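### 4.2 Soft things, and where they go

We had expected the interviews to dwell on furniture. Furniture is heavy, it costs money to move, and most of the earlier writing on downsizing treats it as the main problem a household has to solve. Our own first interview guide gave it two full pages. But the people we sat with kept drifting away from the wardrobes and dining tables and back to the small soft things: the blankets, the cushions, the knitted hats, and above all the stuffed animals. By the third household we had stopped steering them back, and by the fifth we had rewritten the guide so that the soft things came first.

Eleven households in the Mirel district took part in this portion of the study. All of them were moving to a smaller home within the year, and all of them let us visit more than once, often with a good deal of tea and patience on their side. (The recruiting steps are set out in Section 3, along with the consent forms.) What follows draws on the second round of visits, when most of the packing had begun and the sorting had become a daily chore that people were, by and large, glad to talk over with somebody.

The first thing to say is that plush toys were hardly ever sorted by their owners' own stated rules. One mother, whom we call Mrs. Plindia, had told us in the first round that anything not touched in two years would go. She repeated the rule to us at the kitchen table, quite firmly, and then showed us a shelf of toys that had not been touched since her youngest started high school. "Those are different," she said. When we asked how, she thought it over for a while and said that they had faces. We heard some version of this in most of the homes, and we have come to take it quite seriously as a reason. A thing with a face, or with ears, seems to ask for a decision of its own. A stack of pillowcases can be dealt with in one go.

The second thing is that size worked against our guesses. We had supposed that the larger toys would go first, as they fill a box so quickly and are awkward to store. In practice, the small ones slipped away with little talk, tucked into donation bags by the handful, while a single big one could hold up an afternoon. Mr. Adeyemi, who had raised two sons in the same house, told us about a plush elephant that had been moved from the "give" pile to the "keep" pile and back again so often that his wife began to leave it on the stairs between them. He laughed as he told it, but he also asked that we write it down properly, so we have. 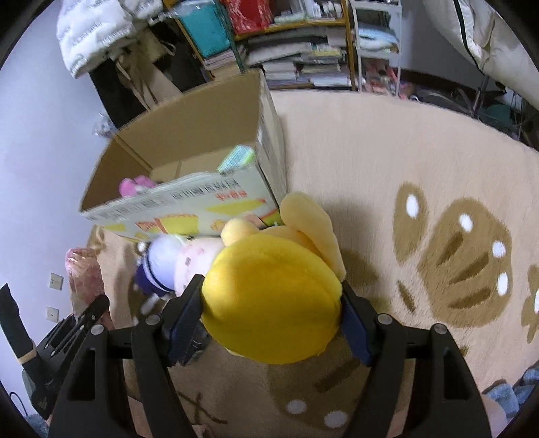

**Figure 6.** Large yellow plush toy with an open cardboard box.

Boxes deserve a few words as well. In our notes the cardboard box comes up nearly as often as the things that went into it, and people had firm feelings about which box was right for what. Several households would not put stuffed animals in a box that had held food or cleaning supplies, even a perfectly clean one. Others cared about whether the box was taped. An open box, we were told, was a box one could still change one's mind about, and in four homes the toys stayed in open boxes well past the point when the kitchen had been packed and sealed. Uzor has described a similar habit with letters and photographs, where the envelope is left unsealed for months, and we suspect the two belong together.

Children, where there were children still at home, were less attached to the whole business than their parents believed. This came up gently, usually when a parent had left the room. One boy of eleven told us that he kept his old bear mainly because his grandmother would ask about it on the phone, and he didn't want to have to say it was gone. His mother had told us an hour earlier that the bear could not possibly be given up because it would break his heart. We don't offer this as proof that either of them was wrong. It does suggest that a toy may be kept on behalf of someone else in the family, who is keeping it on behalf of someone else again, and that asking a single person in a household what an object means will give a rather thin answer.

Handing things on was easier when there was a known person at the other end. Mrs. Mumov gave nearly everything to a niece with a new baby, and she spoke of it with real pleasure — she had washed each toy by hand and mended a seam or two while she was at it. Where the only choice was a donation bin, the same kinds of toys were held back, sometimes for weeks. Tamuno makes much the same point about winter coats in a study of church clothing drives, and the pattern there was if anything stronger, perhaps because a coat is so plainly useful to the next person and a faded rabbit is a harder thing to argue for.

We should be careful about how far any of this reaches. Our households were all moving by choice, and all had some time to do it in. People who must leave a home quickly face a very different kind of sorting, and nothing in our visits speaks to that. We also met mostly with whoever did the packing, which in this group was more often a woman, and we have fewer hours with the people who came home in the evening to find the shelves already bare. Section 5 returns to those evening conversations, using the diaries that two of the families were kind enough to keep for us through July.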